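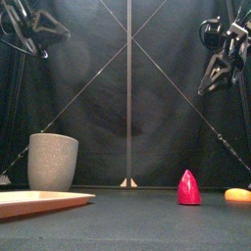
Money first, as I know you have to tick that bit off before you can enjoy the rest. Of the grant you gave the Hemeck robotics club we've now spent 3,319 pounds, and nearly all of it went on the two-arm rig and its table. The arms and grippers came from Ganik, the backdrop and bracing we bought locally, and I'm really pleased with how solid it all feels. The black cloth behind the arms was the cheapest thing on the list and has probably helped most, as the shiny red cone used to get lost against the old noticeboard and the software kept guessing. The crossed cables at the back took the sixth formers a whole evening to tension (they're very proud of the turnbuckles, so do admire them if you visit!).

So, what have they been doing with it? The task for this term is the one we put in the bid: pick something up with one arm, pass it across to the other and set it down on the far side. We use a mix of everyday bits and pieces, and the speckled grey cup is everyone's favourite because it tapers and so it slides if you grip it too low. The students drive the arms by hand first and record each go, then the recordings are used to train the model. They've got 547 good recordings saved so far, which is more than I'd hoped for at this stage. Of the last 52 handovers the arms tried by themselves, a bit over half ended up where they should. The rest were mostly dropped in the middle, and one went on the floor.

We have 3 teams sharing the rig after school. I worried there'd be squabbling over table time and there has been a bit, but they've drawn up a rota and mostly stick to it. The younger team has taken over the write-ups for the club page – they're better at it than I am.

Two things haven't gone to plan. The Tulance control boards arrived late and one was faulty, so we lost most of the autumn half term waiting on a swap. And I underestimated gripper fingers. We get through them! I'd like to move some of the unspent travel money into spares, if you're happy with that, and I can send the costs over separately.

Next up is getting both arms moving at the same time instead of taking turns, which is where it gets fiddly and a bit noisy. After that we start practising properly for the Procházka Cup in July. The entry form is in and the coach is provisionally booked. I still need a second adult for the day, and a letter from you confirming the travel budget, ideally before Easter.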